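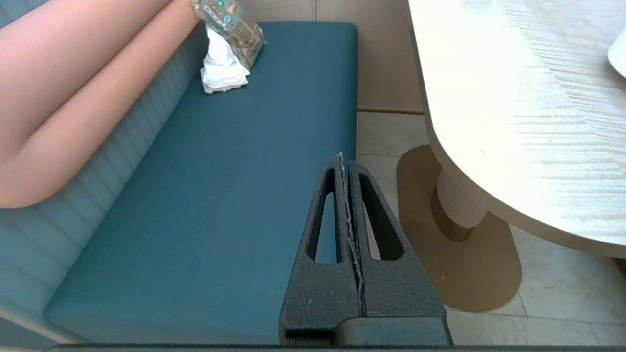

Changes to changeover rules for managed cottages

From June, all cottages let through Jarnance will move to a fixed changeover window. Guests check out by 10 a.m. and check in from 4 p.m. The earlier arrangement, under which each owner set separate times, has been withdrawn. Listings that still show the old times will be corrected by the office, and owners do not need to edit them.

The window applies to every property in the Mallby and Ernidar groups, including those that sleep two. Owners who clean their own cottages may keep doing so, but the cottage must be released in the booking system by 3 p.m. A cottage that has not been released by then is flagged, and the office will call the number on file. If there is no answer, the Acheampong cleaning team is sent out and the visit is charged at the standard rate.

Short gaps

Gaps of three nights or fewer between bookings will now be offered for sale automatically at the short-stay rate. Owners can turn this off for single dates or for the whole season under Calendar, then Gap Rules. The setting takes effect overnight. It does not cancel short stays already booked.

Where a short stay is sold, linen is supplied as for a full week, with one set per bed and two towels per guest. Zip-and-link beds are made up as doubles unless the guest has asked for twins at the time of booking. Requests made later are passed on but cannot be guaranteed.
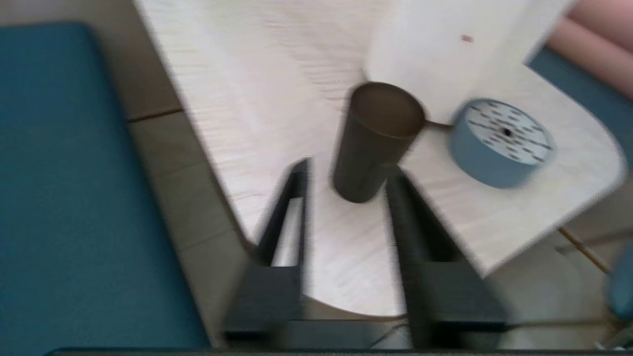 Cup and tape on a wooden table.

Damage deposits

The deposit is now 200 for all cottages, held on the guest's card and released after the cleaner's report is filed. Claims must reach the office before the next party arrives. Each claim needs a short written note, a photo of the damage, and a receipt or quote for the repair. Claims for normal wear - scuffed paint, faded cushions, loose handles - will be returned without payment.

Contents cover is a separate matter. The policy arranged through Jarnance pays up to 4,000 per claim for furniture and fittings, and the owner's own insurer should be told that the cottage is let. Owners who have their own policy should send a copy of the current schedule with the annual return.

Inventory sheets

Blank inventory sheets are in the owner area under Forms. Sheets completed last season remain valid unless furniture has been replaced or the number of guests the cottage sleeps has changed. Return new sheets by the end of the month. Cottages without a valid sheet stay on sale, but deposit claims on them will be held until one is received.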